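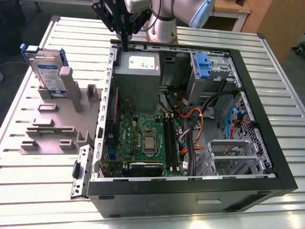

A desktop tower on the bench with its side panel off, memory slots empty and no cooler on the processor.

About Tilline

Tilline takes in old desktop computers, tests the parts and sells on the ones worth having. We work from a unit in Grornby and we are a small firm. You will not find the word "solutions" anywhere else on this site.

Beryl Pickering started the business after paying 300 pounds for a "fully refurbished" tower that had been wiped down with a cloth and given a new sticker. She still has it. It has not improved.

We are wary of most claims made in this trade, our own included. "Tested" ought to mean a person can tell you what was tested and for how long. Ours run for 36 hours under load, and the sheet goes in the box with the machine. If the sheet is missing, ring us and complain.

Power supplies get the most suspicion. The label gives what the maker hoped for, so we measure. Graphics cards come next, then drives. Cables we keep if the clips still hold – plenty don't.

Last year we took in 515 towers and sold 95 of them whole. The rest went for parts or scrap. We have seen firms quote far better figures and would like to know how they count.

We buy from offices, schools and house clearances. Our scrap goes to Tudero and our boxes come from Fagundes, who are dear but don't send us split ones.

Will a second-hand computer save the planet? We doubt it. It may save you some money, if you don't need the latest games.

The counter is open from 10am to 4pm. We shut for stocktaking in February.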